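发件人：Maribel Ospina
收件人：Munudik 合租与小办公室邮件组
主题：回复：茶水间垃圾分类，到底两个桶还是三个桶

大家好，

Deisy 那封信我是在地铁上看完的，看到一半差点坐过站（她写东西总是这样，越写越长，可我就爱看）。先把她的原文贴在下面，免得后来的人翻不到，然后我一段一段接着说。

Deisy Huaranga 写道：
> 各位，我们这边搬进 Ayala 楼以后，茶水间一直只有一个大黑桶，什么都往里扔。
> 上个月清洁阿姨跟我抱怨，说里面的易拉罐全要她一个一个捡出来，手都划破了一次。
> 我想换成小桶，放在台面上，不放地上。地上的桶大家看都不看就扔，放在台面上，手伸过去的时候眼睛总得看一下吧？
> 问题有这么几个：
> 一、两个桶够不够？我原来想的是三个，瓶罐、纸、其他。可台面就那么宽，还要放水壶和 Laltine 那台磨豆机。
> 二、颜色怎么选？网上说法一堆，有人说跟着市里的标准走，有人说自己人看得懂就行。
> 三、纸盒算哪一边？里面有塑料膜的那种呢？
> 四、要不要盖子？我个人讨厌盖子。
> 预算是 218 块，多了我得自己贴。谁家或者谁办公室用过小桶的，麻烦讲讲，越具体越好。谢谢！
> Deisy

好，轮到我了。

先说两个还是三个。我站两个！我们 Todow 那边一开始就是三个桶，排成一排，特别神气，用了没多久第三个“其他”就成了万能桶。人一犹豫就往“其他”里扔，酸奶杯也扔，干干净净的矿泉水瓶也扔，最后前面两个桶几乎是空的，第三个满得往外冒。后来我们把第三个挪到门口地上，台面上只留两个，情况一下子好多了。你想想，站在台面前的人手里拿的多半就是一个罐子或者一个盒子，要扔茶叶渣、要扔纸巾的，多走几步去门口也不冤枉。

再说尺寸。千万别贪大。我第一次买的桶太高了，放上台面以后个子矮的同事得踮脚才能看见里面有什么，那还不如放地上呢。现在这种是敞口的圆桶，往下稍微收一点，站着低头就能看到底。看得到底很要紧（我知道听起来有点傻），可前面的人扔了什么，后面的人就会跟着扔什么，桶里要是躺着一个罐子，下一个罐子十有八九也进同一个桶。

倒桶也方便，一只手一个拎着就下楼了。我们是下班前倒，谁最后走谁倒，为这个也吵过架，不过那是另外一封信的事了，哈哈。

颜色。Deisy，你别太纠结标准色。我查过，也问过物业，物业说楼下的大桶按规定来，楼上自己的小桶爱用什么颜色用什么颜色，只要送下去的时候分对。我的经验是两个颜色要离得远，一眼就能分开，不要一个深蓝一个深绿，傍晚灯一暗谁也分不清。我选的是一灰一黄。桶口和里面最好是浅色的，白的最好，有脏东西马上看得见，逼着你去擦。我以前那个黑的，里面黏了一层可乐我都不知道，直到夏天招蚂蚁……不说了。

价钱嘛，两个桶 83 块，在菜场后面那家杂货店买的，没还价。你那 218 绰绰有余，剩下的钱给阿姨买副好点的手套吧，真的，划破手那件事我看了心里挺难受的。

纸盒的问题。我们现在是这样：干的、能压扁的纸盒归纸，里面有膜的、沾了油的去门口那个。问题是没有人会压扁！一个盒子斜着往桶里一插，半个桶就没了。我在墙上贴过字条，写着“请压扁”，贴了一个月，盒子照样立着进去。后来我干脆把字条撕了，自己路过的时候顺手压一下，也就几秒钟的事。你们谁有办法让人主动压盒子，我请你喝咖啡。

盖子我跟你一样，讨厌。翻盖的要用手碰，脚踩的放不了台面，摇盖的最气人，罐子卡在那儿不上不下。敞口有味道？罐子倒干净再扔就没多大味道。我们规定扔之前在水池里晃一下水，大部分人能做到，有两位先生做不到（你们自己知道是谁，也在这个组里）。

还有一件小事，胶带。台面上的东西会跑，这是我最想不到的。今天擦桌子往左推一点，明天放快递往右推一点，过几天桶就跑到磨豆机后面去了，大家找不到就随手放在水池边。我就买了彩色胶带，剪成一小条一小条贴在台面上，擦完桌子照着放回去。胶带要买那种撕下来不留胶的，我第一次买错了，拿酒精擦了一个中午，手上全是味儿。

桶前面那个罐子可以当尺子用，你拿一个易拉罐在自己台面上比一比，就知道占多大地方了。

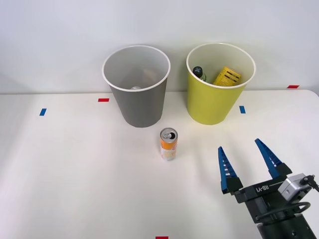 Todow，2022年11月29日

两个桶中间我留了一点缝，不要紧贴着，紧贴着的话拎一个会带动另一个。往后靠墙放，前面的台面就空出来了，倒水切水果都不碍事。灰桶里有个银色圆顶的东西，看着像罐子的盖，黄桶里斜着一个黄纸盒，还有一个黑盖子的小瓶子。对，小瓶子！Deisy 你没问瓶子，可这是我们吵得最多的。小瓶子盖子拧不拧下来？瓶身和盖子材料不一样，按理要分开，可盖子那么小，单独扔又容易掉到缝里。我个人是拧着扔的，有人反对，欢迎来辩。如果是药瓶，里面还有剩的，那就别往茶水间扔了，拿到药店去问问收不收，我们楼下那家是收的。

台面宽度你自己量一下。我们这张白桌子是旧的，从原来的会议室搬来的，浅色台面有个坏处，茶渍特别显眼，好处是擦没擦一看就知道，赖不掉。你那边要是石头台面，胶带可能粘不牢，先拿一小条试一晚上。

水壶和磨豆机，我建议挪到另一头，跟桶隔开大约 40 厘米。磨豆机旁边总有粉，粉飞到桶里倒没什么，就怕有人嫌桶脏，不肯在旁边磨豆子。我们这里 8 个人，六个喝咖啡，这种事能讨论一个下午。

另外问一句，一月份团购垃圾袋还搞不搞？小桶用的袋子我一直没买到合适的，买来的都太大，套上去往外翻一大截，难看，还老滑下去。我现在索性不套袋子，每天冲一下。要是有人知道哪里有小号的，圆口能收紧的那种，回信里说一声，我要两卷。

Deisy，你买好了也发张照片来看看！黄的那个颜色有点偏绿，我一开始看不惯，现在倒觉得挺精神的。

Maribel

又及：上次借我梯子的是哪位？梯子还在我这儿，门口靠墙放着，随时来拿。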